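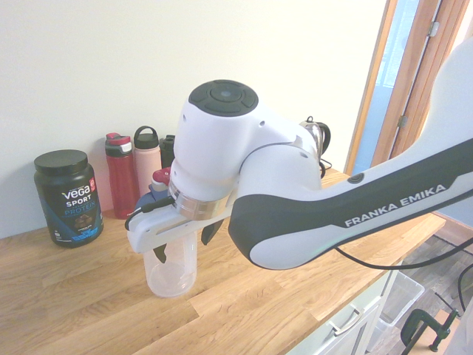
Drinks counter, wall side: protein tub, water bottles and clear cup.

Bristbridge Shared Kitchen
Minutes of the users' meeting, 18 June 2020

Present: Hanne Saarela (chair), Aatos Keskinen (minutes), and users from both floors. Apologies were received from Wustance.

1. Minutes of the last meeting
Agreed, with one correction. The April order for dishcloths was placed with Drurkico and not with Ikonen.

2. Matters arising
The tap washer has been replaced. The spare key to the dry store is still missing. Aatos has asked both floors and will have a new one cut if it does not turn up before the next meeting.

3. Drinks counter
Hanne reported that bottles are being left on the wooden counter overnight and over weekends. The red bottle with the flip-top lid and the pale pink one with the loop handle were mentioned, and there is a black one as well. It was agreed that bottles may stand along the wall during the day but must go home or into the owner's cupboard in the evening. Anything left will be moved to the shelf by the door and kept for two weeks.

The tub of Vega Sport protein may stay out at the left-hand end, as several people use the counter for mixing drinks. Users are asked to close the lid and wipe up any powder. A request for a second shelf above the counter was discussed — no decision, as the wall would need to be checked first.

4. Cups
The clear plastic cups are to be washed by hand and left upside down on the rack. One user asked whether they could go in the dishwasher. Hanne said the last lot went cloudy and she would prefer not. Cracked cups should be thrown away, and the person doing so should add cups to the shopping list.

5. Oiling the worktop
The wood is due for oiling. Ikonen quoted 359 for the work and Drurkico quoted 1065, the higher price including sanding. The meeting preferred the Ikonen quote. Hanne will ask whether a light sand could be added and how long the counter would be out of use. Until then, please use a mat under hot pans.

6. Any other business
The fridge will be cleared at the end of the month. Food without a name on it will be thrown out.

Actions
Aatos — key to dry store; notice about bottles.
Hanne — reply to Ikonen; ask about checking the wall.

Next meeting: date to be sent round by Aatos.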